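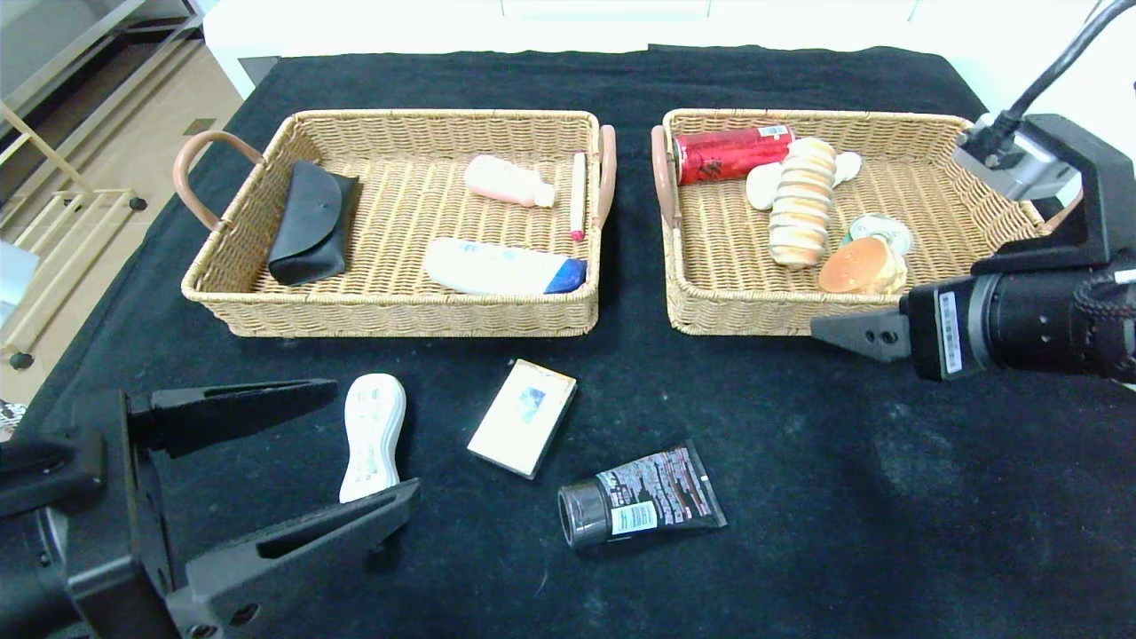

Chidubem Wike wrote back within the hour to ask if the Wosby mill open day is worth the drive with kids, and whether they still run the looms or just let you look at them. Short answer yes, and yes, but only in the morning. Longer answer follows, typed fast, got a train.

Went in November. Doors at ten, I got there at quarter past and the first tour was already gone. Second one leaves when there are enough people by the stairs. No tickets, you just stand there. Parking is the field behind the Ekton tire place, muddy, wear boots.

The Bozsik side of the building is the part you want. Four floors, wool comes in at the top and works its way down. Carding room first. Loud even with two machines going. Smells like wet dog and machine oil, and I mean that nicely. Our guide had worked there as a teenager and talked over the noise like it was nothing, I caught maybe half. Something about the belts being leather till the seventies. Something about a flood.

97 steps up to the top if you take the old staircase. There's a freight elevator for anyone who can't, ask at the desk, they were quick about it.

Dye house was the surprise. Thought it would be a row of empty vats and a sign. They had one vat running, dark blue, and a woman pulling skeins out on a pole. Green when they come up, then they turn while you watch. Kids went quiet. Stayed for three skeins and would of stayed for more. Blue drips all over the floor so again, boots.

Lunch is in the old counting house. Soup, rolls, pie. Cash only when I was there. Get in before noon or you stand. Long tables, everyone talks to everyone, I got a full history of the Zudex dispute (who owned the water rights, who dug the second channel, who wasn't invited to whose wedding) from a man eating two desserts.

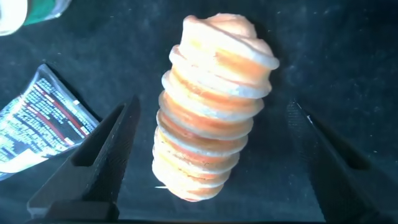 Weaving shed, afternoon

Missed the looms running. They stop at one, it's on the board by the door and I didn't read the board. Still worth walking through. Loom 638 is the one everybody gathers at, it has half a blanket on it, gray with a red stripe, and you can get close enough to see where the pattern goes wrong and gets fixed a few rows later. The numbers don't run in order, the guide said they came from three diffrent mills.

Shop is small. Seconds bin at the back, good scarves, the prices are in pencil. Bought socks. Should have bought the blanket.

Out by three thirty. Road back through the village was slow, one lane by the bridge, temporary lights.

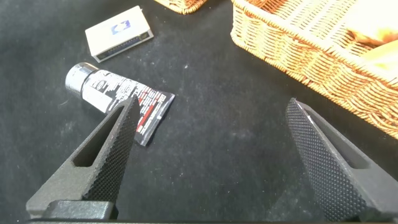 Went the year before and the looms ran all day, according to one reader, who also says the soup was better then and the back gate by the river path saves you the whole muddy field. Didn't know about the gate. Will try it next time. If anyone has the spring date please send it over, the mill's own page still shows last year's.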